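Search this site Search Clear

Box Folders and Table Packers Wanted – Pristcombe Packing Room

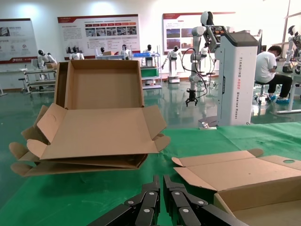
Do I need packing experience to apply?

Most of the people we hire have never folded a box for pay before. We teach the folds, the stacking and the labeling during your first week, and you'll be paired with someone patient while you get the hang of it.

Gilier is looking for 7 people to join the packing team at Pristcombe this February. The work is hands-on, it's done at a table, and it suits anyone who likes turning a pile of flat cardboard into something tidy and useful. If you're the kind of person who can't leave a crooked flap alone, we would love to hear from you!

What you'll be doing

You'll start with flat boxes and finish with boxes that are square, closed and ready to go. That means opening out the blank, pressing the creases, standing up the side walls and tucking the tabs so they hold without tape. Some of our boxes have hand-holes and some have round openings in the wall, and each style has its own order of folds (you will have favorites by the end of the month, everybody does).

We also need people to go the other way. Boxes come back to us from Dranditz part folded, and they have to be opened up, checked for torn tabs and either laid flat for reuse or put aside for recycling. It's slower work than folding new ones, and it takes a good eye. A split at the base of a tab is easy to miss until the box is full.

You'll keep your own table in order too. We work on cloth-covered tables, and the cloth gets shaken out and smoothed at the end of each shift.

Our biggest order this season is for Lamptey: 953 boxes in one size, all with a lid that folds over from the back. Nearly 99 percent of them passed on the first check the last time we did this job, and we'd be thrilled to match that.

Hours and pay

Shifts run from 8 a.m. to noon or from 1 p.m. to 5 p.m. You can ask for one or the other, and we'll do our best to keep you on it. Doing both is possible when we're busy, with a full hour for lunch in between. Pay is hourly, training time is paid at the same rate, and the rate is the same for folding and for checking returns. We'll give you the figure when we first call you, so you can decide before coming in.

You can sit or stand as you like. There are stools, and we encourage people to switch positions through the shift.

What we're looking for

– Steady hands and a bit of patience
– Comfortable doing the same task for a couple of hours at a time
– Able to lift a bundle of flat boxes from floor to table
– Willing to speak up when a batch looks wrong

Good reading skills help with the labels, but we can work around that if you tell us. Light cotton gloves are provided for anyone who wants them – cardboard is surprisingly hard on the fingertips. Wear clothes you can move in and leave rings and long bracelets at home.

The trial session

Everyone who applies and seems like a fit is invited to a 2 hour trial, paid. Akua Ofori runs these and she makes them a lot of fun. You'll fold three styles of box, take a few apart, and have time to ask her anything about the job. We aren't timing you. What Akua looks at is whether the corners are square and whether your tenth box is as neat as your first.

How to apply

Send a short note to Godfrey Temba at the Pristcombe office with your name, a phone number and which shift you'd prefer. A resume is welcome but a few sentences about yourself will do just as well. If you'd rather apply in person, come to the front desk any time before 4 p.m. and ask for a packing form. Godfrey replies to every note, usually within the week.

If you applied last season and we were full, please do write again.

Contact the Pristcombe office | © Gilier | Back to top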